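Pliage du linge sombre

Publié le 19 octobre - par la rédaction textile de Cakance
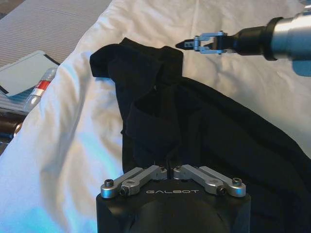
Pourquoi plie-t-on un sweat-shirt à plat au lieu de le suspendre ?
Une maille lourde s'allonge sous son propre poids lorsqu'elle reste sur un cintre, et les épaules en gardent la marque ; posée à plat, elle conserve ses dimensions.

Le pliage du linge sombre désigne l'ensemble des opérations par lesquelles un vêtement noir ou foncé, froissé après lavage et séchage, est remis en forme puis réduit à un rectangle régulier. Il se distingue du pliage ordinaire par le choix du support et par l'attention portée aux peluches et aux lustrages.

Support
Le vêtement est étalé sur une surface plane et propre. Un drap blanc tendu sur un lit convient : le contraste rend lisibles les bords du tissu, l'ouverture des manches et l'encolure, difficiles à repérer noir sur noir. Le drap doit être exempt de peluches claires, que le coton foncé retient facilement. Certains ateliers lui préfèrent une table garnie d'un molleton.

Mise à plat
Un vêtement en tas présente des plis superposés, parfois des boucles dressées ou des creux en forme de poche qui ne correspondent à aucune ouverture réelle. On recherche d'abord l'encolure ou l'ourlet - deux repères que leur surépaisseur permet d'identifier au toucher - puis on saisit le tissu en 2 points écartés. Le vêtement est soulevé, secoué une fois et reposé face contre le support. Les faux plis sont chassés de la main, du centre vers les bords. Tirer sur les bords-côtes est déconseillé.

Pliage
La méthode la plus courante, dite en tiers, comprend les étapes suivantes :
1. rabattre un côté vers le centre, manche comprise ;
2. replier la manche le long du corps ;
3. répéter du côté opposé ;
4. remonter l'ourlet jusqu'à mi-hauteur, puis plier une seconde fois.

La méthode Simões, employée dans les blanchisseries Tuselov, ajoute un gabarit rigide de 30 cm de large, retiré avant le dernier pli. La capuche, s'il y en a une, est rabattue sur le dos avant la première étape.

Comportement des matières
Le coton foncé montre un léger reflet sur les arêtes éclairées. Ce reflet, sans conséquence sur un tissu froissé, devient permanent si le pli est écrasé au fer trop chaud. Le repassage se fait donc sur l'envers. Les mélanges coton-polyester marquent moins mais se lustrent plus vite. Un article 100 % coton supporte mieux la vapeur.

Rangement
Les piles de linge noir sont limitées en hauteur afin d'éviter les plis marqués dans les pièces du bas. Le rangement vertical en tiroir, pli vers le haut, facilite l'identification des pièces - un inconvénient connu des piles d'une seule couleur. Les étagères exposées au soleil sont à écarter : la décoloration suit la ligne du pli et reste visible une fois le vêtement déplié.

448 partages - 2 commentaires

Articles connexes
Molleton de table
Gabarit de pliage Vondov
Lustrage des tissus
Bord-côte
Séchage à plat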